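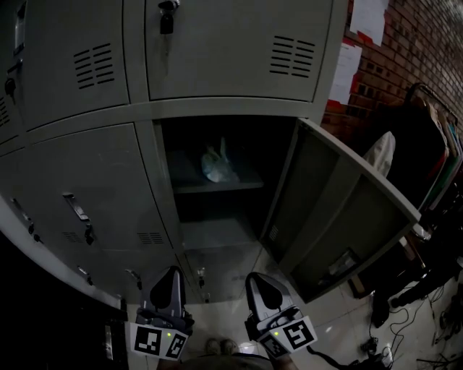 Lockers are the worst of it, according to Prastilar, because the handle has to be lifted before it is pulled and half the demonstrations skip the lift. The remark came in reply to our first release note, and it matches what we measured. Policies trained on that release opened cabinet drawers well and stalled on latched metal doors. The study described in this call was set up to find out why.

Call for participants: handheld gripper demonstrations, latched doors and compartments

The Jivelholm manipulation group is recruiting adults to record demonstrations with a pair of handheld grippers. No robot is present during recording. The participant wears a head camera, holds one gripper in each hand, and performs short tasks at lockers and cabinets. Gripper pose is recovered from the printed markers on each unit, and the recordings are used to train a two-arm policy.

Background

The first release contained 452 demonstrations of door opening. On review, 37 percent showed the door already moving before the fingers had closed on the handle. We call this early pull. A person corrects for it by feel. A policy trained on video and gripper pose has no such signal and tends to reproduce the motion without the grasp. The present study compares two instruction methods, Robles (free pace, no prompts) and Skolitz (a tone marks the end of each contact phase). Participants are assigned to one method at enrollment and are not told the expected outcome.

Tasks

Open a latched door and hold it with one gripper. Retrieve a soft item, such as a plastic bag, from a shelf inside the compartment. Return the item and close the door until the latch engages. Door height and hinge side vary by trial.

Time and payment

Each participant completes 80 trials in one visit, with a break at the midpoint. Sessions start at 9:30 a.m. or 1:30 p.m. Payment is $34 per hour, including the training period and the break. Partial sessions are paid for the time completed.

Requirements

Age 18 or older. Able to stand for long periods and to reach below knee height. Normal or corrected vision; glasses fit under the head mount. No current injury to the hand, wrist, or shoulder. Left-handed participants are needed for both methods. Prior experience with robots or teleoperation is not required, but must be stated on the form.

Data

Video, gripper pose, and finger opening are stored. Audio is not recorded. Faces that enter the view are blurred before release. Participants may withdraw their recordings at any time before the dataset is frozen in April.

To apply

Complete the screening form on the Jivelholm study page and list two preferred start times. Applicants who took part in the first release may apply again but will be analyzed as a separate group.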